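Category: Standards & Practice | Robotics
2 min read
March - by Bianca Dumitrescu

Jalura issues cable and wrist camera rules for manipulation cells

Jalura has published the second edition of its working rules for robot manipulation cells. The document runs to 29 pages and applies to all sites that record with wrist-mounted cameras, including the Fireo and Dinu test areas. It replaces the first edition in full.

The main change concerns cable routing. Under the old text, a cable on an arm had to be "adequately secured." The new text requires a fixed anchor on each side of every moving joint, with enough slack for the full joint range and no contact with the gripper fingers at any commanded pose. Connectors not in use must be capped or tied back before the arm is enabled. Sites have 4 weeks to inspect existing cells and log any that do not comply.

A second section covers the camera view. Operators must record a reference view at the start of each shift and compare it with the one stored for that cell. If the gripper has moved relative to the image border, the mount is to be checked and the camera recalibrated. Cables may appear in the view, provided they do not cross the working area between the fingers.

The third section deals with soft items such as cushions, foam and sheeting. These now have to be listed in the cell record along with the rigid objects. Kaja Kalniņš, who edited the rules, said the old object lists had been written for blocks and boxes.

"People logged the block and left out whatever it was lying on," she said. "If the padding changes between two runs, the contact changes too, and the record should show it."

The edition draws on a review of 2780 recorded runs. Runs with an incomplete object list were the most common finding - cable faults came second. The review did not cover mobile platforms, which remain under a separate procedure.

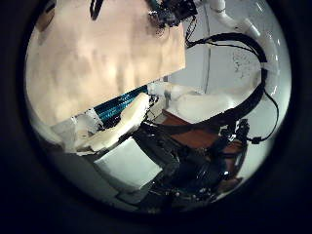
Last modified: March, 16:10

Inspection intervals have also been revised. Arm cables are to be examined every 1000 operating hours, and after any collision stop regardless of hours. A cable with visible damage to the outer jacket must be replaced; tape is no longer accepted as a repair. Replacements are entered in Mamby, the maintenance log used at all sites.

Comments on the edition go to the site safety lead. Requests for exemption must name the cell, the clause and the proposed alternative measure.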